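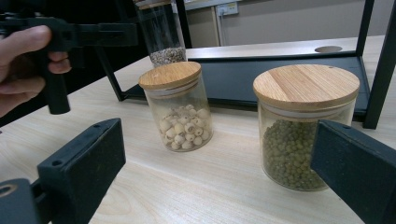
Dry Storage, Handout 2: Jars, Lids and What Goes in Them

Ernstead Evening Kitchen Course. Bring this sheet back next time. Last October's group did not, and we ran out of paper.

Why glass

Because you can see into it. A tin is prettier and keeps out the light, and in two years you will open it and meet something you don't recognize. Clear glass makes you face your purchases daily.

Lids

Bamboo lids with a sealing ring are what most of you own or will own by the holidays. The ring does the work and the bamboo gets the compliments. Pull the ring off now and then and wash it by itself. Wipe the bamboo with a damp cloth and let it dry standing on edge. Do not soak it. Do not put it in the dishwasher "just on the short cycle." A swollen lid will either refuse to go in or refuse to come out, usually at dinnertime.

Size

Match the jar to the amount you cook from, with a little headroom for the scoop. A 900 ml jar is plenty for a 400 g bag of most dried seeds. The giant jar you bought for pasta is for pasta.

Lotus seeds

Our problem ingredient this term. Buy them dried, cream to off-white, and smell them before you pay if the shop allows it. A sour smell means put them back. Very white ones may have been bleached, so be suspicious of beauty.

Check for the green germ in the middle. Many are sold with it already removed, but a few always slip through, and one is enough to make a pot of sweet soup taste like aspirin. Split any you doubt after soaking.

Soaking times vary by brand and by who you ask. Start checking at 30 minutes. Older seeds can need far longer and some never soften at all, which is the price of that tin.

Labels

Name and date of filling, on the bottom or the back. Masking tape is fine. "Beans?" is not a label.

For next time

Empty one jar at home, wash it, dry it completely, refill it. Write down what you found at the bottom. Spelling doesn't count.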